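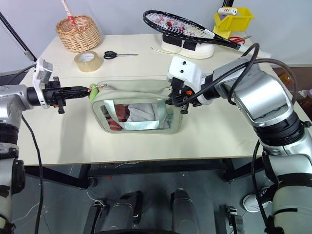

The green pouch, packed, on the white table.

Forums > Bags and Packing > Pouches and Cubes > Clear window pouches, worth it?

flisow_fan
Picked up the sage one with the see-through front in September. You can tell what's inside without unzipping, so I've stopped digging through my suitcase. Thinking of getting 6 more.

Lindsay
Six? I can see something red and white on the left and a wadded white cloth, and that's with one pouch flat on a table. Stack them in a suitcase and you're looking at the one on top. A marker and a bit of tape does the same job.

flisow_fan
You'd have to relabel it every trip though. And the cloth is wadded up because I was in a hurry – fold it and the window works fine.

brolar837
My problem with these is the zipper. It runs along the soft fabric edge, and that fabric looks wrinkly already. I had a Jostcombe one built the same way and the pull started catching after 8 trips. Stuff it full and you're fighting it every time.

Fernanda Magalhães
Mine is on its third year, same zipper the whole time. Don't overfill it. I keep socks in one and chargers in another and never think about it.

brolar837
Third year of how many trips? Socks don't put any strain on a zipper.

Fernanda Magalhães
Enough trips. I'm not keeping a log for you.

Lindsay
Does the clear part go cloudy? Every window bag I've owned turned yellow or cracked at the corners. The rounded corners might help – I'd want to see one after a couple of summers in a hot car before I believed it.

flisow_fan
Can't say yet. I'll hold off on the six and get two.

brolar837
Get one. Then post the zipper in spring.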